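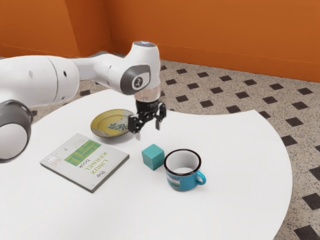 Rónán Dunne asked, at the end of the last meeting, whether an actor should write his own biography for the theatre programme or leave it to the company. My answer is that you should write it yourself, and today's handout is about how to do this.

Writing for the Stage Programme, handout 2

A programme biography is a small text, usually 100 words or less. The audience reads it in the minutes before the lights go down, often in poor light, and sometimes again in the interval. They want to know where they have seen you before. They also like to learn one thing about you which they did not expect.

Length

Keep to the limit you are given. The Onarmont has 36 lines on its cast page for everybody together, so if one actor sends too much, the editor will cut it, and usually she cuts from the end. Do not put your best credit there.

Credits

Give the role first, then the play, then the company. Choose the same order for all of them and do not change it in the middle. Old school plays can go out when you have two or three adult roles. If you have none yet, school plays are fine, and you may also mention backstage work. A person who has painted sets or prompted has worked in theatre.

Third person or first?

Most houses ask for the third person. It feels strange to write about yourself in this way — you will get used to it. Check every verb afterwards, as many drafts begin with "she" and finish with "I".

Humour
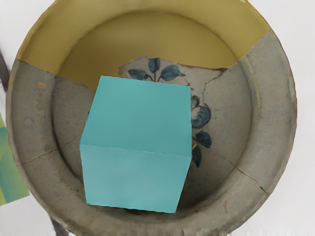 Efthymia Panagiotou objected to my advice in the first handout, saying that a joke in a biography is always for the friends of the actor and that the other people in the hall feel left out. I agree with half of this. A joke about your day job can be understood by everybody. A joke about what happened at rehearsal can not.

Compare these two endings, both from student drafts:

"When not on stage, Petridis sells shoes in Pistthorpe and remembers the size of every customer."

"Thanks to the Tuna Gang, you know why!"

The first one gives us a person. The second one should be sent as a private message.

Trivia

We will use the programme of our class play, Trivia, for practice. The hall has 787 seats, and most of the people in them will not know you.

For next time

Write your own biography in 60 words, third person, with no adjectives before your own name. Then exchange it with a partner and cut the partner's text to 40. Bring both versions on paper, double spaced, with your name on the back.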